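Nelarbridge Adds Chenille Hand Duster to Household Cleaning Line

NELARBRIDGE, February — Asedau Home Care has added a microfiber hand duster to its Sesex line of dry cleaning tools. The duster ships to retailers this month in turquoise, with other colors planned for later in the year.

The head is covered in dense chenille loops and is intended for dry use on tabletops, open shelving and shelf posts. It meets a flat plastic handle with a round hole near the tip, so the tool can be stored on a hook or rail. The head is rated for 100 machine washes at low temperature. Fabric softener and bleach should not be used, as both reduce the pickup of fine dust.

"Open shelving collects dust on every level, and the lower shelf is the one people skip," said Corina Căpraru, product manager at Asedau. "We kept the handle flat so the tool goes in between shelves without moving everything off them."

The duster is designed for dust and lint. Larger debris, such as paper scraps and crumbs, should be picked up or swept from the surface first.

The first production run is 3632 units, of which 800 are reserved for office supply customers. The item number is 1413. Retail packs contain one duster and a printed care card. Replacement heads are not offered.

Retailers may request samples and care sheets from Kamlesh Dwivedi, trade sales, Asedau Home Care, Nelarbridge.

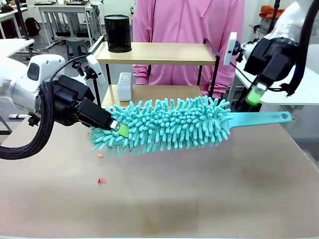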